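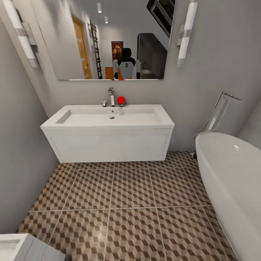
4.2 Camera placement

We compared two camera positions on the simulated robot while keeping the arms, the grippers and the controller fixed. The head camera looks forward and down from the neck joint. The wrist camera is mounted behind the gripper and moves with it. Both feed the same Citora controller, which was trained once and not tuned for either view.

All runs used the Makham home set, a group of rendered rooms with mirrors, glossy fixtures and patterned floors. Each run starts with the robot facing a work surface and asks it to reach a small object and close the gripper on it. We ran 3000 trials for the main comparison, split evenly between the two cameras. Another 291 trials were used to set the gripper closing threshold, for a total of 3291.

The head camera gave a better first estimate of where the object was, but it lost the object when the forearm passed in front of it. It also did worse in rooms with a large mirror, where the Hladun detector at times placed a second arm behind the wall. Masking the mirror area removed most of these errors.

The wrist camera had no such trouble with the forearm. Its weak point was depth over repeated patterns. With an open gripper and no object between the fingers, the two fingertips are the only fixed references in the view, and the pattern between them can be matched to itself at several offsets (Figure 3).
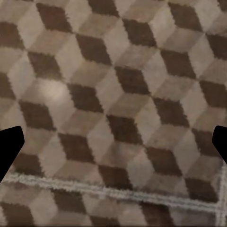
Figure 3. Wrist camera view with the gripper open over a cube-patterned floor covering. The black fingers enter from the left and right edges.

We tried 4 changes to the depth step. A wider matching window helped on plain borders and made little difference inside the pattern. Using the known finger geometry to set scale helped more, and we kept it for the Warnero gripper tests in the next section.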